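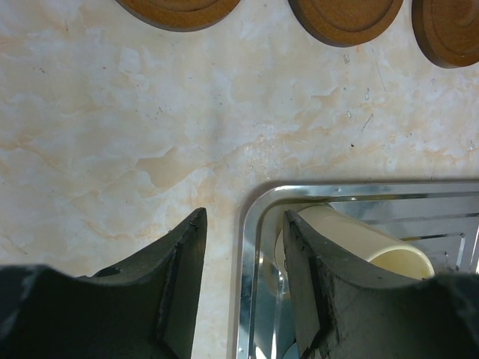 Vovcombe Forums > Skin and Hair > Gadgets

Thread: Plikard LED mask, anyone still using theirs?

vlasta_urban
I caved in the December sales and paid $174 for the Plikard mask, the one with the red and near-infrared settings. I've been doing ten minutes a night while I listen to a podcast and I think my chin is calmer?? But I also swapped moisturiser the same week, so who knows. Has anyone stuck with it past the first month?

Yi-chun S
Had mine for over 5 months. Redness is definitely down, fine lines exactly the same. The strap is rubbish though, I've had 2 replacements already and the second one smells like a new wetsuit. 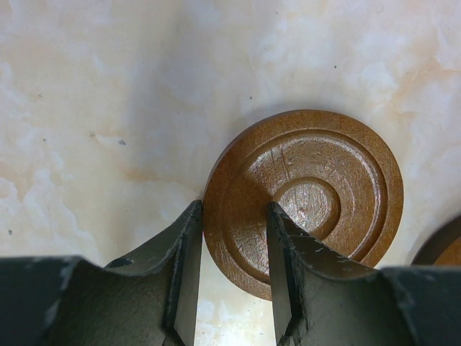 Replies (oldest first)

oldrich_v
Sorry to be that guy but you changed your moisturiser! That's your calmer chin right there. I tried the Wonden one, which is the same idea in a nicer colour, and got nothing out of it except a line across my forehead from the foam.

vlasta_urban
Ha, fair enough. I might go back to the old moisturiser for a bit and see what happens.

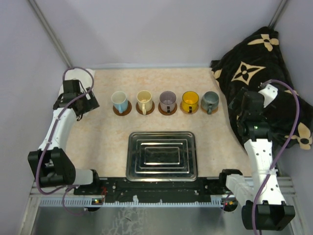 I do have a bit of rosacea on the cheeks as well, and that hasn't budged at all, so if it was all the moisturiser I'd have expected some change there too. Or is that wishful thinking?

Nermina
Bit of wishful thinking, love. If it's rosacea, have a chat to your GP before you put any more light or heat on it. Mine flared badly with a Farina steamer and I spent the whole summer looking sunburnt.

oldrich_v
A steamer and an LED mask aren't the same thing though.

Nermina
Didn't say they were, I said ask first.

Yi-chun S
I don't agree it's all moisturiser, Oldřich. I didn't change a single product and mine still improved. Did you use the Wonden every night or just when you remembered?

oldrich_v
When I remembered. Ok, point taken. 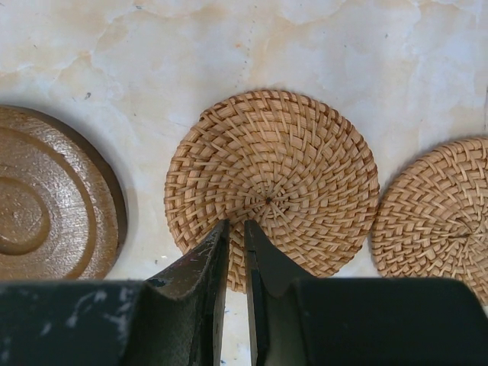 Still reckon the money's better spent on sunscreen, and I'd want to see someone do half their face for a couple of months before I believed any of it.

VilemK
Happy to do half my face if somebody lends me a mask. Vlasta, does yours fit over a beard?

vlasta_urban
No idea! I'll try it on my brother tonight and report back.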